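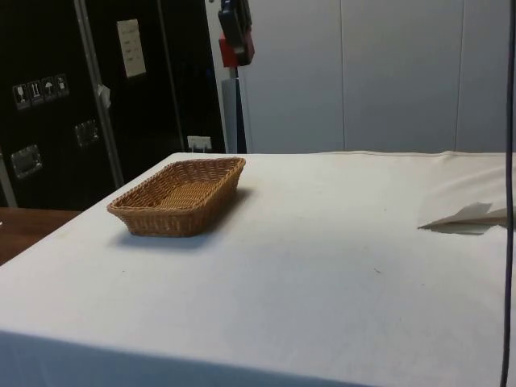 The basket on the cloth-covered table in the Mastness workshop.

Mastness Opens Its Robot Teaching Table to the Public
Friday, November 2, 2018

Picking up a block and dropping it in a basket takes a person a second or two. Teaching a robot to do it takes a good deal longer, and starting this month visitors to the Mastness workshop on Vanen Street can sit down and do the teaching themselves.

The open sessions are part of a project called Lacerda, which has been running at the workshop since April. Its goal is easy to state: let people with no programming background show a robot arm a small household job, then see how much of it the arm can do alone. So far the project has collected 396 demonstrations. All of them were done by people guiding the arm from start to finish, and 61 of those people had never touched a robot before they walked in the door.

There are two ways to teach. In the first, you stand next to the arm, take hold of it near the wrist and walk it through the job, the way you might guide a child's hand around a letter of the alphabet. The joints go slack enough to move with a light push. In the second, you sit at a desk a few steps away with a hand controller, and the arm copies what your own hand does. Squeeze the trigger and the fingers close. Let go and they open.

We tried both on Tuesday evening and had a great time with both, though the controller is the one we'd line up for again. It feels strange for the first few tries. You reach too far, or you come down at a slant and nudge the block away, and you find out how much your own fingers normally do for you without being asked. Then somewhere on the fourth or fifth try it clicks — the arm goes where you meant it to go, and you catch yourself leaning in your chair as if that would help.

The beginner job is the basket one. A block goes on the white cloth, the wicker basket goes nearby, and the person at the controls has to get one into the other. Both get moved between tries, so the arm has to learn to look for the basket instead of going back to the same spot. Staff ask each visitor for seven good tries. A dropped block is fine. They keep the recording anyway and mark it as a miss.
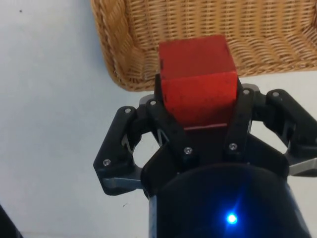
A red cube held in the gripper, with the wicker basket just beyond it.

A small camera rides along at the wrist, and its picture is saved together with the position of every joint. That view is a lot of fun to look at afterward. The fingers stay in the same place while the table swings and slides behind them, and even a calm, careful move looks like a carnival ride. The team also records from beside the table, and the learning software gets both views to work with.

How well does it work? On the basket job, the arm working alone now succeeds in 80 percent of its tries, according to the project's October notes. Most of the failures come when the block sits close to the basket wall and the fingers bump the rim on the way down. The notes also mention that slow, steady demonstrations have been more useful than quick ones, which should be good news for anyone nervous about a first turn.

Watching it go by itself is the best part of the evening. After our group finished, the staff started the trained version and everyone crowded up to the safety line. The arm paused over the block for a moment, shifted a little to one side, came down, closed, lifted and let go over the basket. People clapped! A girl from the Vasovau middle school group asked to see it again right away, and it missed the second time, and the clapping was louder.

Harder jobs are planned for the winter. Folding a dish towel is first on the list, followed by putting a lid on a jar. The jar will be taught by controller only. Recordings from visitors go into the same collection as the staff's own, and you can leave your initials on yours or stay anonymous.

Sessions run Tuesday and Thursday evenings from 6 to 8:30 at the Mastness workshop, side entrance on Vanen Street. Admission is free. Children under 12 need an adult with them at the controls. Sign up at the front desk or by phone — the Thursday slots have been filling first. Long hair should be tied back for the hand-guiding station, and bags can be left in the lockers by the stairs.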